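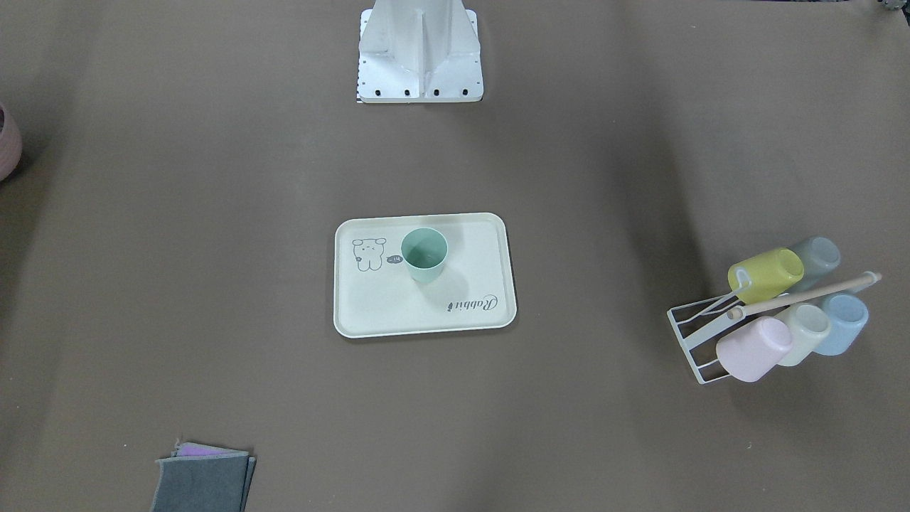 Does dropping out camera views during training help a pick-and-hang policy?

It helped ours, mostly on the grasp. With random view dropout we had 4 failed grasps in 70 trials. The same policy trained without dropout had 21 in 70.

lowtorque
Posted in Manipulation > Learning

Those are our numbers from the Quintana cup task. The job is to pick a cup off a tray and hang it on a wire rack. We have 620 teleop demos, all on the same table, with three views: one fixed, one at the head, one at the wrist. During training we blank one view at random on a share of the samples. At test time all three are on. Nothing else changed between the two runs. Same seed, same checkpoint schedule, same person resetting the table.

What I think is going on is that the plain policy leans on the wrist view from the first step, even when that view has no target in it.
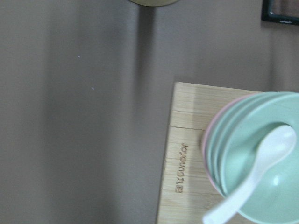 So for the first part of the reach it is steering off whatever happens to be near, and then it commits to a bad approach angle before the cup comes in. With dropout it has to learn the reach from the other two views and only uses the wrist for the last bit. I checked this by freezing the wrist image for the first second of the rollout. The plain policy got a lot worse and the dropout one hardly moved.

gantry_mike
One seed each? I'd want to see three before I believed a gap like that. We had a nice result on Lirnach last October and it went away when we reran it.

lowtorque
One seed, correct. Two more are training now. I'll post them either way.

pallet9
I don't buy the explanation. Dropout is also just regularization. With 620 demos you are probably overfitting, and random crops might get you the same thing for free. Did you try that?

lowtorque
Crops were already on in both runs, the same settings. We didn't try heavier crops. That's a fair thing to run.

kelp
We do something close to this on the Vemex arm and I'd add one caution. Blanking a whole view teaches the policy about a missing camera. It doesn't teach it about a camera that is half blocked, and in my experience the half blocked case is what breaks grasps. Have you looked at your head view during the approach?

lowtorque
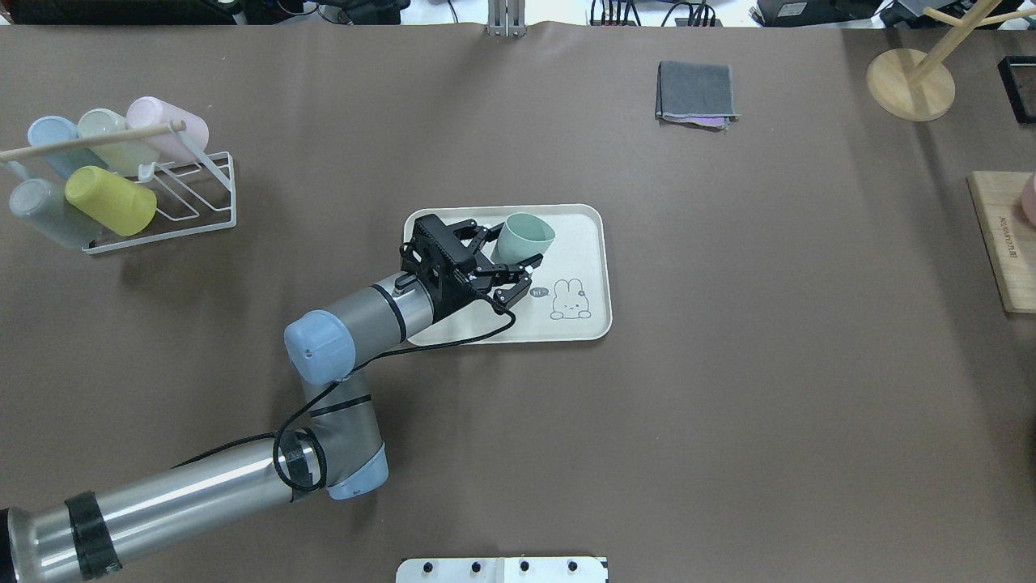
Partial blocking is the part I haven't handled. The dropout is all or nothing, so the policy never sees a patch missing. The gripper works right over the tray, and the cable loops across the front of it on its way back down the forearm. With the cup on its side you also have one finger close to its lower edge, so a few pixels decide where the rim is. I could paste random patches over the head view – Suker has a loader that does it – and compare that with the full blanking.

pallet9
Do that before the extra seeds. It's the more useful run.

gantry_mike
Disagree. Seeds first. If the gap is noise there is no point stacking a second change on top of it.

kelp
If you do patches, keep them off the wrist view for the first run. We did both at once and couldn't tell which one hurt the placement on the rack.

lowtorque
OK. Seeds finish first anyway, they're already on the machine. Patches on the head view only after that, then heavier crops. I'll put the grasp and hang numbers in separate columns this time.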